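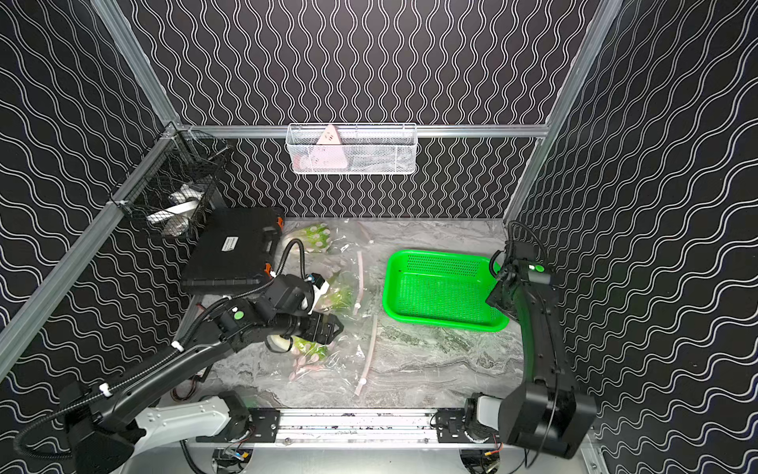
Frauke Hamann spent six years fixing packaging machines before she went to work for Rirkton, and she still talks like a service technician. Asked to explain the Mastari, the two-arm work cell her company now sells and rents to small packing rooms, she starts with the bolts.

"It's aluminum profile, so anyone with a set of hex keys can take it apart," she says. "You get the arms, the rail they sit on, the walls, the table and a computer. If you want a basket on the back beam, you hang a basket on the back beam. We don't sell you a special basket."

Hamann runs customer setup for the Mastari. I talked with her at Rirkton's workshop, and later by phone with Baiba Kalniņš, who manages the kitting room at Schmieder in Stirkovine. Schmieder puts together supply packs for home care and has had a Mastari on a rental contract since January. I wanted to hear from both sides, mostly about the part of the job that the brochure spends one paragraph on: getting soft, shiny, tangled things out of bags.

Hamann agrees that the brochure undersells it.

"Boxes are easy. Everybody shows boxes," she says. "What people call us about is the bag. They have a clear bag with wrapped items in it, some tubing, some small stuff that has slid down to the bottom, and a person has to empty it and put each thing in the right basket. The plastic reflects the lights. It folds over whatever is inside. The camera thinks the fold is an object. We have spent more time on that than on anything else."

The way the Mastari handles it, she says, is to send one arm into the bag and keep the other at the basket. In the setup I saw, the left arm was working in a large clear bag with green dotted packages in it, and the right arm had its gripper down by the rim of a bright green basket. The bag arm's gripper is a plain parallel one. Rirkton has tried suction and offers it as an extra, but Hamann steers bag customers away from it.

"Suction wants to pick up the bag," she says.

Both arms sit on one rail along the front of the table. That was a choice made early, and she thinks it was right, although it limits the size of the work area. With both bases on the same piece of metal, the distance between them stays what it was when the cell was calibrated, even if somebody rolls a cart into the table. The first design had the arms mounted separately and the crew was recalibrating after every bump.

I asked about the walls, which are black with white wavy lines, slanted on the sides and vertical on the back. Visitors tend to ask about them before they ask about the robots.

"The panels give the cameras something to hold on to," Hamann says. "A plain wall gives you nothing. We also sell the cell with gray panels for people who can't stand the pattern. They work, but setup takes longer."

She would not give me a pick rate. The number depends too much on the bag, she says, and customers who are quoted a number remember it. What she will put in writing is the setup time for a new item, meaning how many demonstrations the operator has to record before the cell can be left to try the item alone. For a wrapped package with some stiffness, that is 12. For tubing it is 21, and she says customers should expect to come back and add more when the tubing arrives coiled differently from a new supplier.

The demonstrations are done by hand. The operator moves the arms through the task with a pair of controllers, the system records it, and afterward the operator marks each recording as good or bad. No programming is involved. Hamann says that most of her training day goes to the marking, and very little of it to the controllers.

"People are too kind," she says. "They drop the thing, pick it up again, and mark it good. It did end up in the basket. But now you have taught the robot to drop it first."

Baiba Kalniņš laughed when I passed that on.

"Yes, that was us," she said. "We had a week where the robot put everything down halfway, waited, and picked it up again. One of my people does that. She sets the package down to get a better grip. The robot learned it from her. We deleted her recordings and did them over, and she was a little insulted."

Schmieder's kitting room is small. It has 17 people on the day shift and had no automation before the Mastari apart from a label printer and a bag sealer. Kalniņš was not looking for a robot. She was looking for a way to deal with returned packs, which come back unopened from care services when a patient's needs change and have to be emptied, sorted and checked before anything can be used again. It is dull work and it was always left for the end of the shift.

"So it piled up," she says. "In the fall we had shelves of it. My director saw the Mastari at a trade fair and said, what about the returns. I said I would try it if we could rent."

Rirkton rents the cell on a 12-month contract with a service visit included every quarter. Kalniņš would have liked something shorter. Hamann says a shorter term doesn't pay for the installation, but that a customer can swap to a different arm size during the contract at no charge, and a few have.

Delivery in Stirkovine took a morning. The arms came in hard cases and the frame came flat. Two people from Rirkton put it together, and by the afternoon Kalniņš had it on the floor next to the sealing station, where it turned out to be in the way of the door. They moved it the next day and had to run the calibration again, which took an hour.

What does it do well?

"Packages," Kalniņš says. "The wrapped ones, it almost always gets. If the bag is open wide it goes in, takes one, comes out. It's slower than a person. I want to be clear about that, because my director keeps telling people it's fast. It's slow. But it does returns all morning while we do orders, and at lunch the basket is full."

And what does it do badly?

"Tubes. Thin tubes with a fitting on the end. If the tube is lying flat and by itself on the table, fine. If two of them are together, it takes both, or it takes one and drags the other. And it can't tell if a wrapper has a small tear. A person still looks at every piece."

She had a few other complaints. The cell needs steady light, and her room has a row of windows. They put up a blind. The alarm for a stalled gripper is a soft beep that can't be heard over the sealer, and when she asked for a louder one she was told it was on the list. The baskets also have to stay where they were during the demonstrations. When a new employee swapped in one with higher sides, the arm kept hitting the rim until somebody noticed.

I took these back to Hamann. The alarm is being changed, she says, and existing customers will get an external buzzer by mail. On the baskets, she was less apologetic.

"Use the same basket. Low sides, holes in the bottom if you like, a color that is different from the table. We say it in training, it's in the manual, and it's on a card that we tape to the frame. A green basket on a gray table is good. A clear bin is terrible. Somebody always buys a clear bin."

On tubing she doesn't claim to have an answer. There is a fingertip set with a softer pad that helps with single tubes, and Schmieder is getting one to try. Separating tangled tubes with two arms is something the development group has working in the workshop on some days, and she won't sell it until it works on most of them.

The cables were another thing I had noticed. They run outside the arms, in a corrugated sleeve held with cable ties, and on a product at this price I expected them to be hidden. Hamann says the next version will look tidier from the front, but the cables will stay outside.

"If a cable breaks inside an arm, I have to come and see you," she says. "If it breaks outside, I mail you a cable and four ties. Ask Baiba which one she wants."

Kalniņš has replaced one so far. She did it herself, with Hamann on the phone, and the cell was back at work in around half a shift, most of which went to finding the right screwdriver.

Nobody at Schmieder has lost hours over the Mastari, according to Kalniņš, and she says she made that a condition before agreeing to the trial. The person who used to do most of the returns now does the recordings and the checking. He asked for a chair with arms and got one.

I asked whether she would renew.

"For the returns, yes, I think so," she said. "For building new packs, no, not the way it is now. Frauke wants us to try it for packs. I told her to bring the soft fingers first and then we can talk."

Hamann plans to be in Stirkovine for the next service visit and will bring the fingertips with her. The Mastari is available from Rirkton to rent or to buy, with parallel grippers as standard. The softer fingertips and the suction option are priced separately, and training for two operators is included in either case.

Interview edited for length. Posted 2026-04-08.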